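Jan 16, 2023

I've finally sat down with a cup of tea to write up my trip to the open day at Canow, which I promised several of you back in November I would do properly. It may take a few posts, so bear with me!

First, getting there. The train was fine, the bus was less fine (the 39, if you're ever tempted, goes round every housing estate in the county before it remembers where it's meant to be going). I arrived with wet shoes and was handed a badge, a biscuit and a floor plan, in that order, which is my idea of a welcome.

They'd split us into groups of five, and ours was taken round by Volkan Tuncer, who works on the two-handed robots and was very patient with a lot of questions from me. I'd expected car parts, or boxes on a belt. What he wanted to show us was cutlery. Ordinary knives, forks and spoons, and a grey plastic basket like the one in my dishwasher at home.

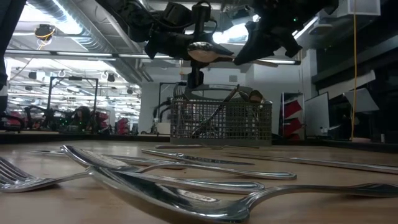
A spoon in mid-air at the cutlery table, and plenty more waiting below.

I could have stood there all afternoon. Volkan said cutlery is a real pig of a job for a robot – it's thin, it's shiny, it lies flat against the table so there's hardly anything to get hold of, and the lights bounce off it in all directions. A spoon shows the cameras a bent little picture of the whole room. I'd never once thought about that while doing the washing up, and now I think about it every evening.

The other thing is that the pieces end up on top of each other. You and I would just slide one out with a fingertip and carry on chatting, but the robot has to work out which bit of metal belongs to which handle before it even starts. A lady in our group asked why they didn't lay everything out neatly for it, and Volkan laughed and asked whether anyone lays it out neatly at her house. Fair point, she said.
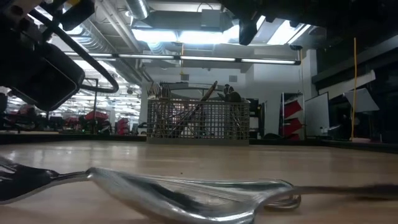 I also asked how much practice goes into it, as I'm hopeless at guessing these things. He told us they'd logged some 868 runs at the cutlery alone, and that he still has favourites among the spoons (the big ones, if you're wondering – more to grab).

After that we had soup, and a talk from the Esorel people about spare parts that I'm afraid I only half followed, though the man giving it was lovely and stayed behind to go over it again with me.

If you fancy it yourselves, they're hoping to run another one and I'll post the details when I have them. Wear comfy shoes, and don't get the 39.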